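Ogilvie Street Music Library
Minutes of the November members' meeting
Held in the back reading room, 7:00 p.m.

Present: Ishbel Dalgleish (chair), Kenna Crichton (minutes), 14 members
Apologies: received from two members by email

1. Minutes of the last meeting
Approved with one correction. Under item 4, the piano tuner's visit should read "twice a year" and not "twice a month."

2. Matters arising
The side door lock has been replaced. Two keys are still out. Anyone holding an old key may throw it away, as it no longer fits anything.
The letter to the city about the streetlight was sent. No answer yet. Kenna to write again before the next meeting.

3. Membership and loans
Membership stands at 163. The library lent 774 items in the year to date, sheet music and instruments together. Sheet music made up most of it. Recorders, ukuleles and ocarinas were the most borrowed instruments, and the two cellos had a waiting list from spring on.
A member asked if the loan period for cellos could be cut from eight weeks to six. Discussion followed. Parents with children in the school orchestra were against it because the concert term runs longer than six weeks. Left at eight weeks for now, with one renewal only if no one is waiting.

4. Overdue items
There are 114 items overdue, most of them single scores. Ishbel has sent one round of reminders. It was agreed to send a second in plain wording, with no fine mentioned. Fines were dropped two years ago and several members did not seem to know that. The notice by the front desk still lists the old rates and needs to come down.

5. Insurance and repairs
The quote from Enero covers instruments on the premises but not while on loan. Clostetti covers both at a higher price and wants a full list with values. The meeting preferred Clostetti. Kenna to bring the list up to date; the current one leaves out everything donated after the move.
Ginis has offered to restring the four guitars in the children's section for $200 including strings. Approved.

6. Beginners' evenings
The six-week ocarina group ended with nine people still attending. A second run was proposed for after the holidays. Points raised:
The room is too cold before 7:30. Heating to be switched on an hour earlier.
Large print fingering charts are needed.
People sharing instruments should have their own mouthpiece wipes, kept in the blue drawer.
Start time to stay at 7:30. The group will learn four tunes and not the seven attempted last time.
The ukulele evening continues as before.

7. Other business
The photocopier is jamming on heavier paper. Please use the rear tray.
A member offered a box of brass band parts. Accepted, subject to someone checking for missing cornet parts.
The date of the spring sale was held over.

Meeting closed at 8:50 p.m. Comments on these minutes may be added at the foot of the page.
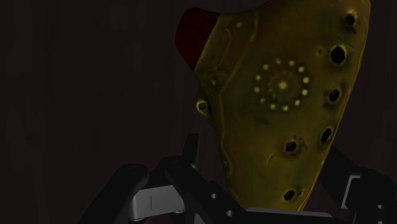
Ishbel Dalgleish: On item 6, could we please note that I asked for the charts to cover both four-hole and six-hole fingerings? Half the group had one kind and half had the other, and we lost most of the first evening sorting that out. I'm happy to draw them up myself if Kenna can do the enlarging.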